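Home Skills, Evening Course
Handout 2: Trays, Spoons and Laying Things Out
Clulow Learning Rooms
Notes by Nuala Doherty

Welcome back, everyone, and a special hello to the people who moved over to us from the Vurnimthorpe group in May. I know a handout on trays may look like a thin sort of evening after all the excitement of the knife drawer, but please bear with me. I have been teaching this unit for years and I still find that the tray is where most kitchens either settle down or fall apart.

Reading for this session: pages 70 to 74 of the course folder. If your folder is missing those pages (a few were, sorry!), ask Fergal Phelan at the desk in room 554 and he will print them for you.

1. What a tray is for

A tray gives small things a place to be. When you are cooking, or feeding children, or just making four cups of tea, there are always a few bits that get picked up and put down over and over, and the spoon is the worst of them. It goes on the counter, then on the edge of the stove, then on a folded paper towel, and by the end of the meal you have wiped the same counter three times. Put a tray down first and let the spoon live on it.

Look for a raised rim, and a rounded one if you can get it, because sharp corners hold crumbs and you will be poking at them with a cloth corner forever. Plastic is perfectly good. I like a pale color myself - you can see a spill on it before your sleeve does. A matte surface is kinder than a glossy one too, at least to my eye, under kitchen lights.

2. Setting a spoon down

We will spend longer on this than you expect. Most of us drop a spoon the last inch or so, and with a light plastic one that means a clatter and sometimes a bounce. Hold it by the narrow end, bring the bowl down until it is just over the tray, stop for a moment, and then lower it. Let the bowl touch first and the handle follow.

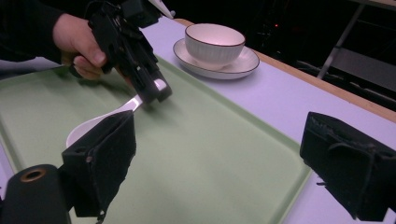
The pause matters more than the speed, and it is worth doing slowly five or six times until your wrist stops arguing. Fionnuala McGrath, who took this course before she came to help me teach it, used to practice with her eyes on the rim and never on the spoon, and I have borrowed that for all my groups since. If you know where the rim is, the spoon will come down inside it.

Please lay your spoons all facing the same way, handles toward you. Left-handed people can angle theirs however feels right. Leave a good gap between one spoon and the next so that you can pick one up without shuffling the others along.

3. Clearing the tray

Take the spoons off first, then anything with a lid, then cups. Carry the tray with both hands under the long sides, even when it is nearly empty and you feel silly doing it. Wash it flat side first and then run the cloth along the rim in one go, all the way around. Dry it before you stack it, please, as two damp trays will stick together and then you have to ask a neighbor.

A question that came up last time, from Ntombi Sibiya: does a large tray make people put too much out? Yes, sometimes, and I am guilty of it. Try a smaller one for a week and see what you miss.

To do at home

Choose one tray and keep it in the same spot for a week. Write down what ends up on it each evening, just a line or two, and bring your notes along. Fiachra Brophy will be taking the next session, on cupboards, and he would like to see them.

Handout revised 2025-06-01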